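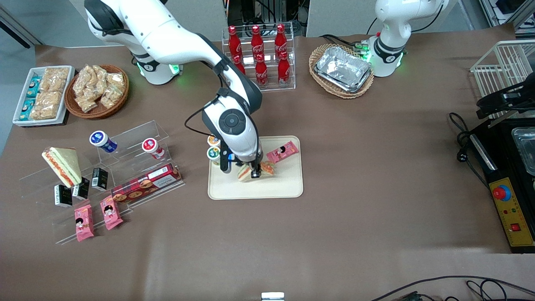

Packed lunch

A packed lunch is a midday meal prepared in advance and carried to a school, workplace or outing. It is usually eaten cold, from a box, bag or tray, and is also known as a box lunch or, in parts of northern England and Wales, by local words such as bait, snap or tommy.

History

Farm labourers and miners carried food to work long before the term came into use. Bread, cheese and cold meat were common, wrapped in cloth or kept in a tin with a tight lid. As factories spread, many workers lived too far away to go home at noon, and the carried meal became part of the working day. Sliced bread, sold widely from the 1930s, made the sandwich its usual centre.

In the town of Hustidgate, the quarry company let its men eat on site from the opening of the lower pit. The local museum holds 18 lunch tins from this period, most of them marked with initials scratched into the lid.

Contents

A typical British packed lunch consists of a sandwich, a piece of fruit, a small savoury snack and a drink. Yoghurt or jelly in a small pot is often added for children. Sandwiches may be cut into triangles or rectangles – the triangle is the usual shape in shops, while both are found at home. Elsewhere the meal may be built on rice, noodles, flatbread or cold potatoes.

In schools

Pupils may bring food from home or take a meal provided by the kitchen. Some schools also supply a cold tray lunch on days when the ovens are not in use. At Plakmont Primary School, which has 200 pupils, 70 bring their own food. The school's guidance asks families to leave out nuts and fizzy drinks.

Zhuoran Dong's study of lunch habits in Plakmont and Ditomari drew on 540 food diaries kept by parents. It found that fillings changed little from week to week, and that fruit was the item most often brought home uneaten.

Storage

Foods such as meat, fish, egg and soft cheese should be kept cool until eaten. An insulated bag with a frozen block is commonly used in warm weather.

See also: Bento; Picnic; School meal; Tiffin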